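Nov 17, 2018

Grerero balance notebook, build 132. Matchmaking again. Lech Kalinowski swears the queue is fine, and he should know, having lost every game in it.

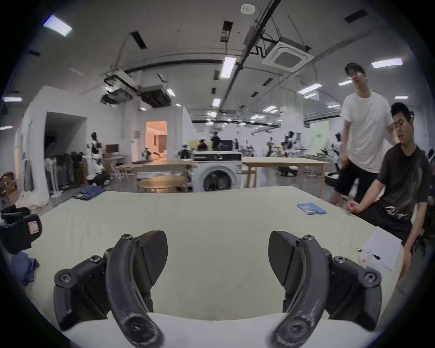
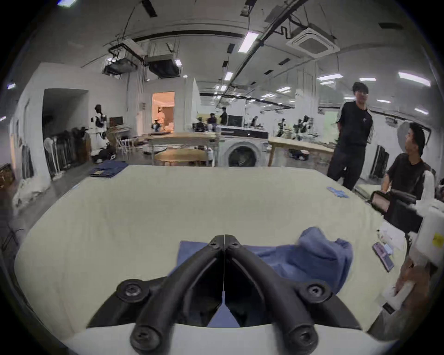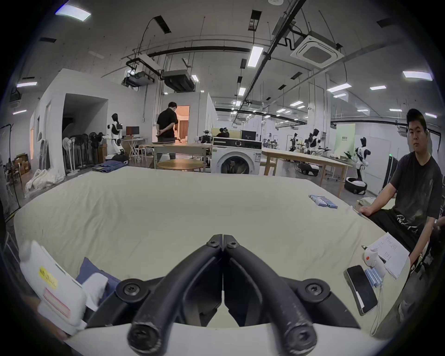

Table with the pale cover on, all three.

Ran 25 bot matches on the Bratdale map. Semaan side won all but 4. Cut her dash cooldown back to what it was in May, when people complained she was useless. They will complain again.

Shield bug: picking up a second shield while the first is breaking gives you neither. Sendetti found it and filed it as "sadness." Retitled.

Ranked placement is now 7 games instead of whatever it was doing before. The old code had a comment saying "temporary." Left the comment in out of respect.

To do: rerun bots with sides swapped, since the spawn on the left is closer to the health pack and I may have nerfed Semaan for the crimes of a staircase. Lech wants the patch notes shorter. He can write them.

Draw timer still goes negative in overtime. Not touching it tonight.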